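Search this site Go
2 min read

# Kellar bench: planning notes for a second station

Hello, and thanks for stopping by! Marcelino Vieira and I put this folder together so that anyone budgeting for a two-arm bench has something to start from — prices move, so please ask Gosix for a fresh quote before January. Bottle handling is the job we plan around, with one arm on each side of a plain white table.

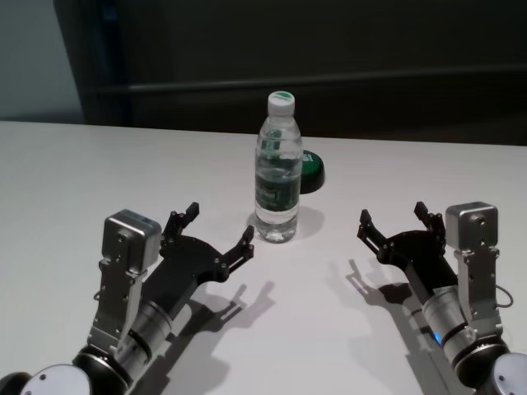
## What to budget for

- Spare gripper fingers: 200 per arm (I'd order these first, they take ages)
- Table and mounting plates from Seixas: 923
- Cables, bottles and odds and ends: 1,000 for the year, which Washington Coutinho thinks is generous and I think is just right

## Room and reach

Please measure your table before you order anything! The arms come in from the front corners, and you'll want space left in the middle for whatever you're handling. Drellton ships the arms in 2 crates, so check your doorway too.
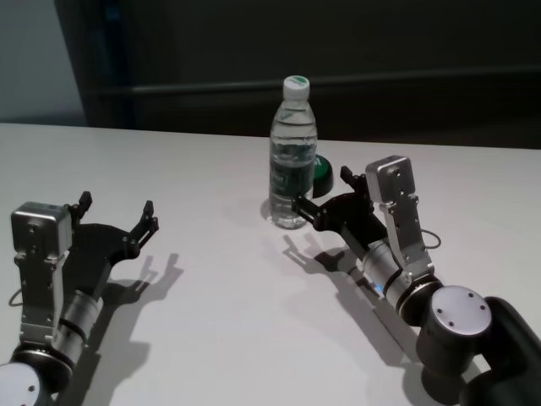 Right gripper beside the bottle, fingers open.

Questions about quotes go to Marcelino.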